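Resistance band

A resistance band is a strip, loop or tube of elastic material used for strength training, stretching and physical therapy. Force is produced by stretching the band, so the load rises as the band gets longer. Bands are sold in graded sets in which each level of resistance usually has its own color. They are used in gyms and clinics and at home, where their low weight and small packed size make them a common substitute for dumbbells and cable machines.

The closed flat loop, also called a power band or pull-up band, is the main subject of this article. For open strips without a closed loop, see Therapy band. For short fabric loops worn above the knees, see Hip band.

Types

Flat loops are continuous rings of rubber with no joint, handle or clip. The long version is large enough to step into and pull to shoulder height. The short version, or mini loop, fits around the thighs or ankles. Tube bands are hollow cords with a handle at each end, often supplied with a door anchor. Therapy bands are thin open sheets cut from a roll to the length the user needs.

Long loops in one set generally share the same length and differ in width. A narrow band gives light resistance and a wide band gives heavy resistance. Thickness is also varied by some makers, but width is the easier difference to judge by eye.

Materials and manufacture

Most flat loops are made of natural latex. In the layered method, thin sheets of latex are wrapped around a form and bonded with heat until the wall reaches the required thickness. In the molded method, the loop is shaped in a single piece. Layered bands tend to peel before they break, which gives the user some warning. Molded bands are cheaper to make and more likely to fail at a single nick.

Latex-free bands are made from thermoplastic elastomer or synthetic rubber. They are intended for users with a latex allergy and for clinics that do not allow latex on the premises. New bands are often dusted with powder to keep the surfaces from sticking together in the package.

Color coding

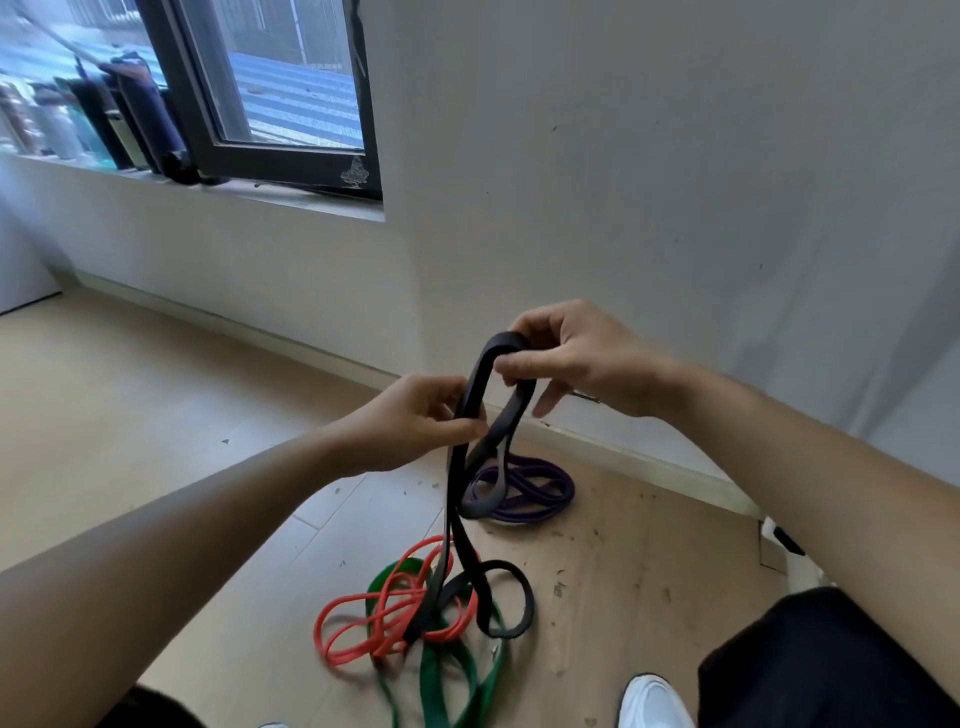 Color is the usual way of telling the bands in a set apart, but there is no standard that all manufacturers follow. One seller may use red for its lightest long loop and another may use it for a middle grade. In a mixed group of black, purple, green and orange-red loops, the thin orange-red one and the wide green one can be separated by width even before the colors are considered. Buyers who add a band from a second maker are usually advised to go by the printed resistance range or the measured width. The Ridel range, for instance, puts yellow at the bottom and gray at the top, while Orbán uses yellow for its second grade and has no gray band at all. Tetitz stopped using color as its main marking and prints a number on each loop.

Resistance figures printed on packaging are normally given as a range, since a band gives little force when slack and its highest rated force only near full stretch. Figures from different makers are hard to compare unless the amount of stretch is also stated.

Use

Long loops are used in three general ways. The band can be held in both hands and pulled apart, as in chest-height rows and shoulder stretches. It can be held down under the feet and pulled upward, as in curls, presses and deadlifts. It can also be fixed to a bar, post or door anchor. A loop hung from a pull-up bar supports part of the user's weight and makes the exercise easier; wider bands give more help.

Bands can be combined by holding two or more together. Doubling a single band over itself shortens it and raises the resistance sharply. In barbell training, bands are hooked to the ends of the bar so that the load increases toward the top of the lift.

A twisted band does not lie flat against the hand or the sole of the shoe, and the edge may dig in. Twists are normally shaken or turned out before the band is put under load.

Storage and tangling

Long loops stored together in a bag or pile work their way through one another. A closed loop cannot be freed by pulling on an end, so each band has to be lifted clear of the others or passed back through them. Pulling hard on a tangled group tightens the crossings. The usual method is to spread the pile on the floor, find the band lying on top, and raise it slowly with both hands while the rest drops away.
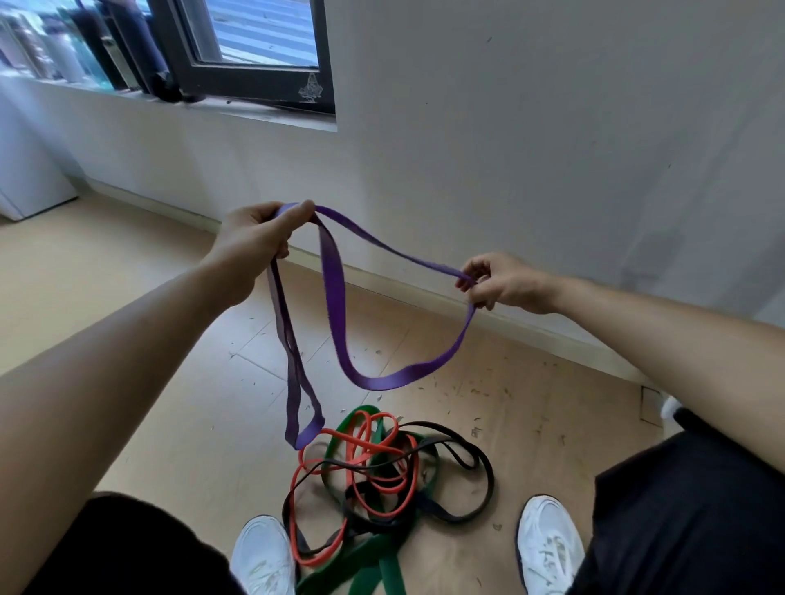 Gyms avoid the problem by hanging bands on pegs, one color to a peg. At home, a coat hook or the back of a door serves the same purpose. Bands that must be packed can be folded in half two or three times and held with a loose strap. Tight knots are avoided because they leave creases that weaken the rubber.

Latex is damaged by sunlight, heat, oils and ozone. Bands are best kept in a dark, dry place away from radiators and electric motors. Dirt and grit picked up from the floor can be wiped off with a damp cloth, and the band should be dry before it is put away. Solvents and scented cleaners are not recommended.

Wear and safety

Service life depends on how far and how often a band is stretched. The Sestano handbook for studio owners suggests replacing long loops after 2,000 full stretches, or after 1,000 if the band is regularly attached to a metal bar. Small cracks, pale patches, sticky areas and nicks along the edges are signs that a band should be thrown out regardless of age.

The most common injuries occur when a band snaps or slips from under a foot and strikes the face. Shoes with a flat sole hold the band more securely than bare feet. Anchor points should be free of sharp edges.

See also

Therapy band
Hip band
Pull-up
Suspension training

Last edited February 27, 2026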